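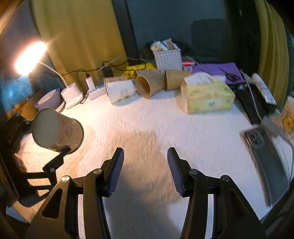

## Showing a robot what to do

Picking up a paper cup is easy for you. A robot has to learn it. One way is for a person to hold a gripper, a tool with two fingers that open and close, and do the job by hand. A camera on the gripper records every move.

One go is not enough. At Rellton, the team recorded 352 goes with paper cups.

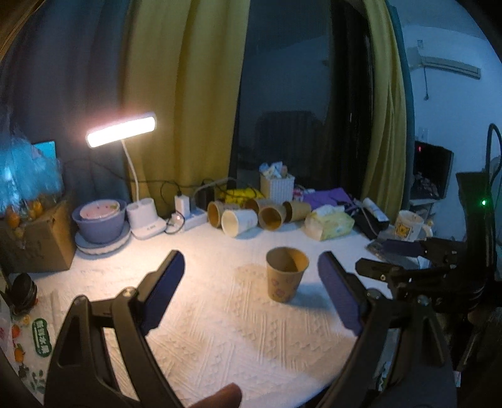
Later, a computer studies the recordings. It looks for what the fingers did each time, so a robot can try the same moves.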